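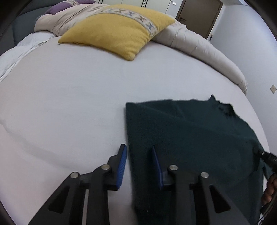
Obi opens Pindberg campaign with pledge on postal ballots

Mortimer Obi began his campaign for the Pindberg district seat on Thursday with a proposal to extend the postal voting period from 4 days to 7 and to publish the count separately for each polling area.

Under the present rules, ballot packs are sent out once the candidate list has been certified. Completed papers must reach the returning office by the close of polls. Papers that arrive later are logged and stored but are not opened.

Obi told an audience of 200 at the Vellance hall that the interval was too short for residents of the outlying parishes, where post is collected once a day. His draft amendment would move the certification date forward and leave polling day where it is.
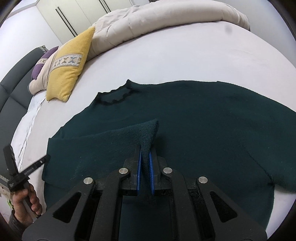 PINDBERG, November

The candidate took questions for an hour after the speech. Most concerned the cost of the change and the future of the Leltex site, which has stood idle since the firm moved its dyeing work out of the district.

On cost, Obi said the longer period would need no extra staff at the returning office, as packs would be printed in the same run. Printing by polling area would require a new numbering series. He did not give a price for that work.

On the Leltex site, he said he would support rezoning for mixed use, subject to a drainage survey. The current plan reserves the whole plot for industry and does not expire until after the next council term.

Ilze Grīnberga, who has held the seat for two terms, has not said whether she will stand again. Her office said in a written reply that she had voted for the existing postal timetable and saw no fault in its operation. It added that any change to certification would also shorten the period for objections to a nomination.

Candidates outside the registered parties must submit 2,000 valid signatures to appear on the ballot. Obi, who is standing as an independent, said collection would start at the Vellance market on Saturday morning. Sheets are checked against the electoral roll in the order in which they are received.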